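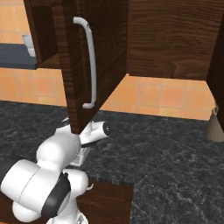 Fig. 4. Simulated kitchen, cabinet task: left door open, arm below it.

Home | Syllabus | Notes | Labs
4 min read

Welcome back, everyone! Before Thursday's lab I'd like us to think a little about what makes a good set of examples (it's easy to just start recording and hope). For the door task in Ernari, each pair will collect 20 runs. Please vary where the arm starts, and let the door begin at different angles too, so the learner doesn't simply memorize one path. Keep your failed runs, but put them in their own folder. Last term's set had 131 runs, and we trained on 115 of them after throwing out the mislabeled ones.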